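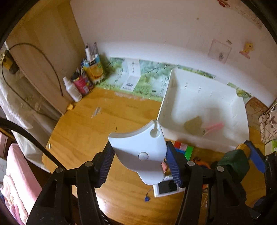
Cillport Rabbit Dental Outreach: progress report to the Moffat Fund

Reporting period: to the end of March
Prepared by: Jean Drummond, Project Lead

1. Summary

The project offers dental checks and owner advice for pet rabbits in Cillport and Stason. In this period 113 rabbits were examined, and the second clinic, at Stason, opened as planned. Spending remains within the agreed budget. One item, the follow-up survey, is behind schedule and is covered in section 4.

2. Clinics

Each rabbit was weighed and given a full check of the incisors and cheek teeth. Where overgrown or uneven cheek teeth were suspected, the owner was referred to their own practice for examination under sedation. Clinic staff do not trim or clip teeth, in line with the conditions of the grant.

Eleven rabbits were referred urgently for drooling, weight loss or swelling along the jaw. Three of these have since had treatment under general anaesthetic and their practices report that they are eating well. We are waiting to hear about the remainder.

Diet continues to be the main concern. Many owners were feeding muesli-type mixes, with hay offered mainly as bedding. Owners were advised to move over gradually to a diet made up largely of hay and grass, with a small daily measure of pellets.

3. Materials and records

A total of 400 copies of the feeding leaflet were printed. Most have gone out through the clinics, and the rest are held at Stason for the spring sessions. The text was checked by Alasdair Swanson, our veterinary adviser, who asked for a clearer paragraph on the signs of dental pain.
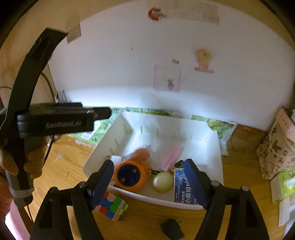
White plastic storage box on a light wooden desk.

Clinic records are now kept on the Mutik system at both sites. Paper forms from the first sessions have been entered and checked against the appointment book.

4. Matters outstanding

The owner survey was due to go out six weeks after each visit. Letters for the earliest clinics were sent late, and replies are still coming in. We ask the Fund to accept the survey findings with the next report.

A replacement set of small animal scales is needed at Cillport. The cost can be met from the equipment line and no further funding is requested.

5. Next period

Clinics will continue monthly at both sites. Mr Swanson will hold an evening talk for owners at Stason on hay, grazing and tooth wear.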